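Is whole-house knife sharpening by mail worth it?

Posted in Kitchen & Home

Ileana Oprea
My sister-in-law swears by Drovton, where you mail in your kitchen knives and get them back sharp. They say 3,221 happy customers, which sounds like a number somebody picked. It's a yearly plan, 4 knives at a time, and they want you to send them in every March whether they're dull or not. I have one decent chef's knife and a drawer of junk. Is there any point to this, or should I buy a stone and learn? I've also seen the Reltine pull-through thing at the hardware store and I don't trust it either.

Darius Manole
I'd skip the plan. A yearly date makes no sense to me. A knife that cuts bread twice a week and one that chops onions every night don't go dull on the same schedule. Try a tomato. If the edge slides on the skin, it needs work.

Get a two-sided stone and practice on the junk drawer first. Your early tries will be bad. Mine were awful, and I scratched up the side of a paring knife I liked. Go slow, keep the angle the same all the way to the tip, and feel for the burr before you switch sides. Stones marked 2,000 grit are plenty for home cooking, whatever the forums tell you.

As for pull-throughs, they take off a lot of metal and leave a rough edge. Fine for a knife you don't care about.

Mansour
just buy a new cheap one every couple years, who has time for stones

Ulstead
Disagree with the post before mine, cheap knives start out dull half the time. But I also doubt most people will stick with a stone. Ask at a local butcher or fabric shop who does their blades. You'd pay per knife and skip the shipping. Whoever you pick, ask what they do about the tip, as a careless grind will round it off and you won't get it back easily.

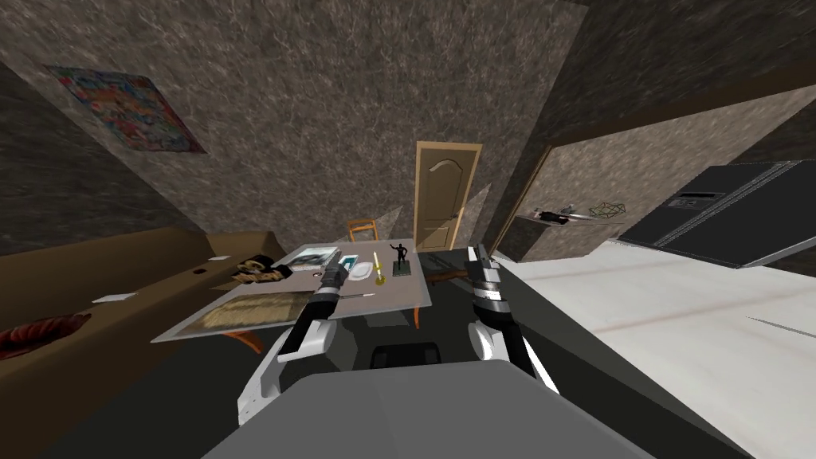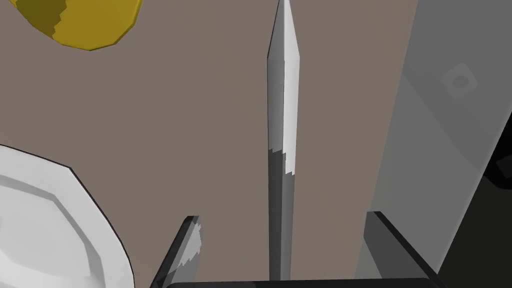
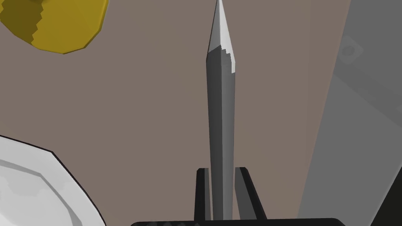 Last two: long blade shape with a pointed tip, lying on the table in one and upright in the other.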